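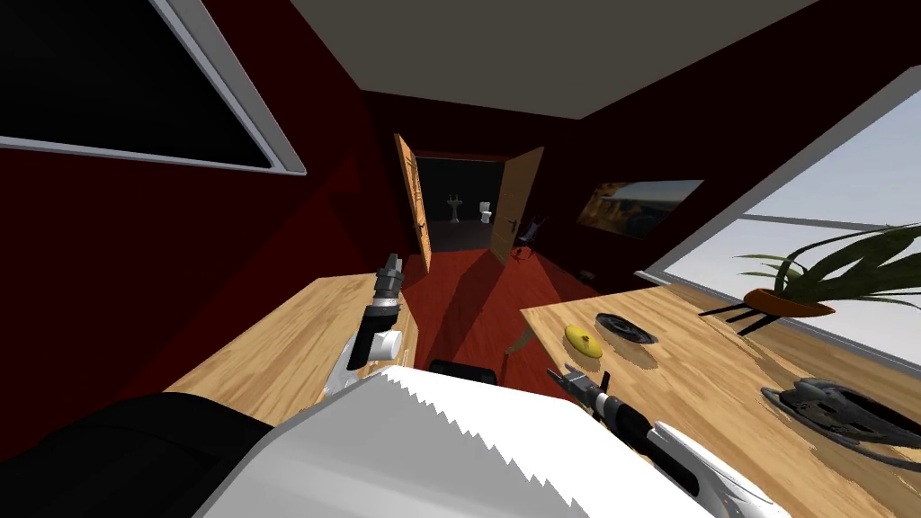 What is a site plan for an outdoor festival?

A site plan is a scaled drawing that fixes the position of every stage, stall, fence, path, power supply and exit on the grounds before anything is delivered. It is the document that the council, the fire service and the suppliers all work from, and it carries a version number.

Chapter 4
Laying Out the Grounds

4.1 Scope of this chapter

Chapter 3 dealt with permits and insurance. This chapter covers the physical arrangement of a public festival held on open parkland, from the first base map to the final marked-out site. Indoor events are treated in Chapter 9. Touring shows that bring their own enclosure are outside the scope of the book, although much of section 4.4 applies to them.

The running case is the Brekeo Arts Fair, a two-day event on a riverside reserve with 11 hectares of usable grass. The fair has one main stage, a smaller covered stage, a food area and a row of craft stalls. Its organizers, Pliredix Events, moved it from a closed street to the reserve, and most of the problems discussed below arose from that move.

4.2 The base map

Work begins with a base map showing what is already on the land: trees, drains, taps, light poles, slopes, buried services and vehicle gates. Council maps are a starting point only. They are often several years old and seldom show soft ground. The planner should walk the site with a printed copy and correct it by hand, then transfer the corrections to the drawing file.

Slope needs particular care. A fall that a walker barely notices can make a marquee floor unusable or send rainwater through the food area. At Brekeo the first layout put the craft stalls along the lowest edge of the reserve. A site walk in February, after heavy rain, found standing water there, and the stalls were moved to the path beside the Briggs Street gate.

4.3 Capacity

Capacity is the number of people the grounds can hold at one time. It is different from attendance, which is the total for a day, and the two figures must never be swapped in a permit application. A festival with free entry may have a daily attendance several times its capacity.

To find capacity, the planner subtracts all occupied and closed areas from the total, then applies a density suited to each remaining zone. Standing areas in front of a stage take a higher density than picnic areas. The result is compared with the number of people the exits can clear in the time allowed, and the lower of the two figures is used. For the covered stage at Brekeo, the floor area alone would have permitted a larger crowd, but the exits limited it to 300. The limit for the main stage lawn was set at 2,226.

4.4 Order of placement

Items are placed on the plan in a fixed order:

1. Emergency vehicle routes and exits
2. Stages, with the direction of sound
3. Power supply and cable runs
4. Toilets and drinking water
5. Food stalls and their waste storage
6. Craft stalls, seating and signs

Items lower on the list move to suit those above them. Stallholders commonly ask for positions close to the main stage, and these requests are considered at step 6. Where cables cross a footpath, the crossing is drawn on the plan and the type of cover is noted beside it.

Sound direction is settled early, as it affects neighbours as well as the second stage. The Brekeo main stage faces the river. Its speakers are 100 metres from the nearest stall, and the covered stage stands behind it, with its opening turned the other way.

4.5 Version control

Each issue of the plan carries a number, a date and a short list of changes. Superseded copies are withdrawn from suppliers in writing. The plan used in the exercises at the end of this chapter is Issue 6, October 2024, drawn at the Namudis depot and reproduced in Appendix B.

Related chapters
Chapter 3: Permits, Insurance and Public Land
Chapter 5: Power, Water and Waste
Chapter 6: Stallholder Agreements
Chapter 9: Indoor Events
Appendix B: Site Plan, Brekeo Arts Fair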